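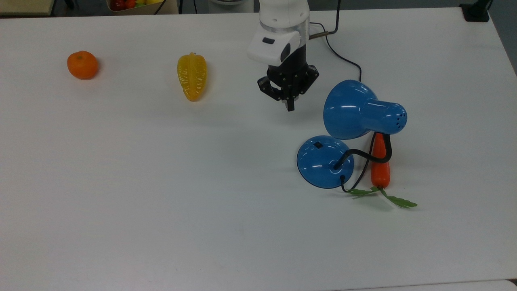 The Brimoment teaching kit from Jarine was placed on loan with the Ismont training workshop in April, and this review sets out the findings of the staff who used it. The kit is intended for instructors and small laboratories that wish to show a robot arm a task by hand or by remote control and then have the arm repeat it. It is sold without an arm. The tabletop exercises were chosen to resemble ordinary tidying work, with objects of very different shapes left out together: a small orange fruit and a yellow star fruit with clear space between them, and a toy carrot lying partly under the shade of a blue desk lamp, behind its black gooseneck. The first two are simple to reach. The carrot is a fair test of any teaching method, as the operator must decide how to approach it without dragging the lamp along.

## What is supplied

The kit consists of a hand controller, a wrist-mounted guide handle, a foot pedal, a small interface box and a license for the recording software. The price at the time of the loan was $1,299, with the first year of software updates included. A printed manual is provided and is clearly written, although the section on network settings refers to a menu that has since been renamed.

Installation took one morning. The interface box was recognized by the workshop's computer without difficulty. The guide handle required more patience. Its clamp is secured by two small screws that are hard to reach once the handle is in position, and staff are advised to start both screws before bringing the clamp up to the wrist. Departments that share one arm among several groups will find this tiresome.

## Teaching by hand

With the guide handle fitted and the pedal held down, the arm goes slack enough to be led through a motion. The quality of this mode is high. Movement is smooth at low speed, and the weight of the arm is well compensated in most positions. Near full extension the compensation is less exact, and the arm has a tendency to sink if the operator pauses.

Recording starts and stops with a double press of the pedal. New operators frequently stopped a recording by accident, and the software does not offer to resume one. A partial demonstration must be discarded and repeated. Jarine's support office confirmed that the press interval can be lengthened in the settings file — it cannot be changed from the main screen — and this adjustment is recommended before any class is held.

Teaching by hand was the preferred method for picking up isolated items such as the fruit. Operators could judge the height of the gripper fingers directly and correct it by feel. It was less satisfactory for the carrot. The operator's own forearm tends to block the view of the gooseneck at the moment when the view is most needed, and several demonstrations ended with the lamp being nudged.

## Teaching by remote control

The hand controller is light and comfortable. It reads the position and angle of the operator's hand and passes both to the arm, with a trigger for opening and closing the gripper. The trigger is proportional, and a partly closed grip can be held steadily. This was of real value with soft fruit.

The scaling dial deserves particular mention. At its lowest setting, a wide sweep of the hand produces a small motion at the gripper, and fine work around the lamp became manageable even for recent trainees. The dial has no detents, however, and its markings are printed in pale gray on white. It is easily turned by the edge of the palm. A locking collar would be a worthwhile addition.

No sense of contact is returned to the operator. Staff accustomed to guiding the arm by hand found this the most difficult change, and tended at first to press the fingers into the tabletop. The force limit in the software should be set conservatively until each operator has completed at least 20 practice runs.

## Software

The recording software stores each demonstration with the joint positions, the gripper opening and any connected camera views. Files may be named, tagged and trimmed. Trimming is quick, but it is applied to the original file, and no copy is kept unless one is made beforehand. This is the most serious fault found during the loan.

Playback is dependable. Roughly 100 demonstrations were recorded over the loan period, and all of them opened correctly afterward. A side-by-side comparison view allows an instructor to place two attempts at the same task next to each other, and trainees responded well to it. The Dumitrescu export format is supported, although the export routine omits tags, and these had to be entered again by hand.

## Points for purchasing departments

- The guide handle fits the two most common wrist diameters. Other sizes require an adapter, sold separately.
- The pedal cord is short for a standing operator and should be extended before use.
- The software license covers one computer. Transfers are handled by e-mail and were completed within a day.
- Replacement trigger springs are not listed in the parts catalog.

## Assessment

The Brimoment kit is recommended for teaching workshops that intend to use both methods. For institutions that plan to teach by hand only, the price is difficult to justify, as much of it is attributable to the controller. Purchasers should back up all recordings before trimming them. The workshop has asked to extend its loan until the next software release, at which point the trimming function and the tag export will be examined again.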